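Open afternoon at the Pladden laundry hall

September | 2 min read | 14 shares | 3 comments

Pladden opened its test hall to visitors this September and I went along after lunch. The hall is on the Bendier estate, a ten-minute walk from the bus stop, and entry was free. They had printed 80 visitor badges and ran out before three o'clock.

The tour starts in the store, where spare parts are kept on shelving up to the ceiling. Pladden says it holds 2000 door seals at any time. Next is the spin room, which is loud, and ear plugs are handed out at the door. A load of towels is run there 600 times before a report is written.

I liked the last part best, the household corner. It has ordinary front loaders on a concrete floor and a basket for the washing, much as you would have at home. We were told to check pockets, close zips and leave a hand's width of space at the top of the drum.

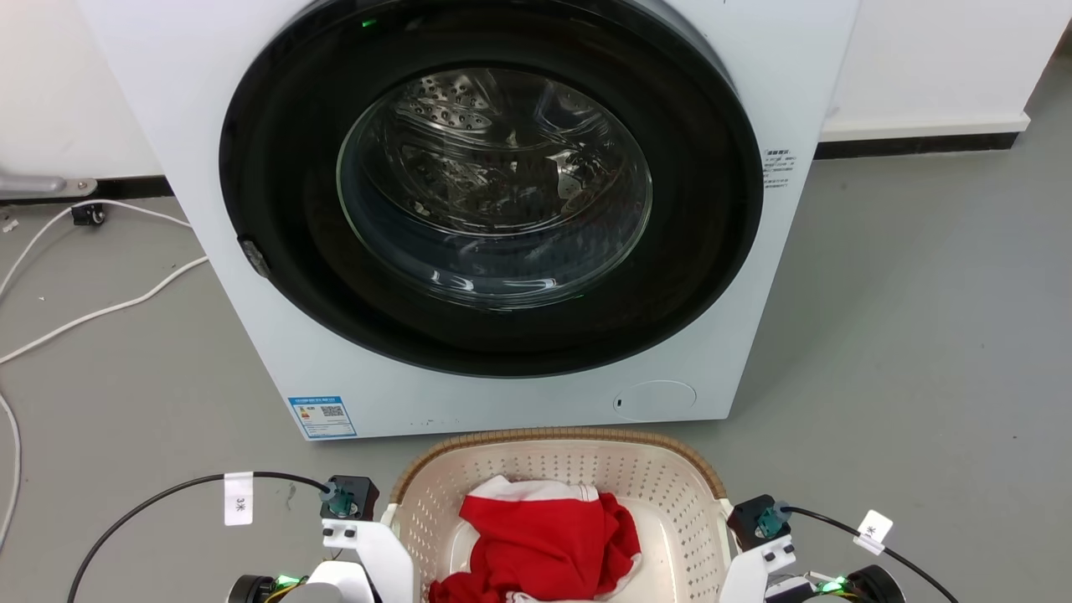 Tea was served afterwards in the Ammann building across the yard, and a slice of cake cost 50 pence. The car park at Pustby Lane was full by then, so I would take the bus again. The next open afternoon is planned for spring.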